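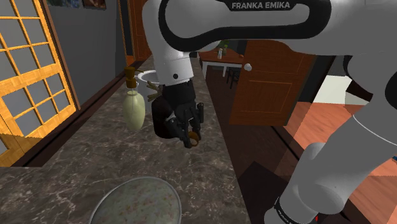
Kitchen bench, stone surface.

Wakby Community House – Kitchen and Hall Safety Check
Checked by: Rocío Aguirre
Second reader: Olga Echevarría
Date: Jun 22, 2024
Mark each line OK, FIX or N/A and write a comment wherever FIX is used.

KITCHEN

1. Benches clean and free of cracks or chips – OK
Comment: Sealed last year. Keep using the mild spray. The lemon cleaner dulls stone and should go out with the next hard rubbish.

2. Cooktop knobs turn freely and click off – FIX
Comment: Back left knob slips on its shaft. Tape over it until the part comes. Soler quoted a new set, ordered under job 752.

3. Rangehood filters free of grease – FIX
Comment: Both filters sticky. Soak overnight in the laundry trough, not the kitchen sink.

4. Fire blanket on its hook, tag in date – OK

5. Extinguisher gauge in the green – OK
Comment: The pin was stiff. Ask the service person to look at it on the next visit.

6. Fridge at 5 degrees or below – FIX
Comment: Reading was 9 at the door shelf and 4 at the back. Seal is split along the bottom. No milk or meat in the door until it is replaced.

7. Hot tap labelled – OK
Comment: Label is fading. Olga has spares in the office drawer.

8. Knives stored in the block or locked drawer – OK

9. Power cords clear of sink and cooktop – FIX
Comment: The urn cord reaches across the sink when it is plugged in at the window. Use the outlet beside the pantry.

10. First aid kit complete – FIX
Comment: Out of burn gel and blue bandaids. Everything else is there and in date.

HALL

11. Exit doors open fully from inside – OK

12. Exit signs lit – FIX
Comment: Sign over the side door flickers. Reported in June, still waiting on the electrician.

13. Maximum numbers notice on display – OK
Comment: Notice says 80. The quiz night booking form still has the old figure on it and needs changing before it goes out again.

14. Chairs stacked no higher than eight – FIX
Comment: Two stacks of ten near the stage. Brought down on the day.

15. Floor dry, mats flat – OK
Comment: Corner of the front mat is starting to curl.

16. Trestle tables lock when open – FIX
Comment: One Pultorine table has a bent leg brace. Red tape on it, leaning in the storeroom. Do not lend it out.

OUTSIDE

17. Ramp handrail firm – OK

18. Path lights working – FIX
Comment: Second light from the gate is out.

19. Bins closed and away from the wall – OK

COSTS
Up to $400 can be spent on repairs without asking first. The fridge seal and knob set fit inside that. The exit sign is a separate bill.

Second reader's note: Agree with all of the above, except item 7. I would mark it FIX, as the label can't be read from the doorway. New one going up Monday. – O.E.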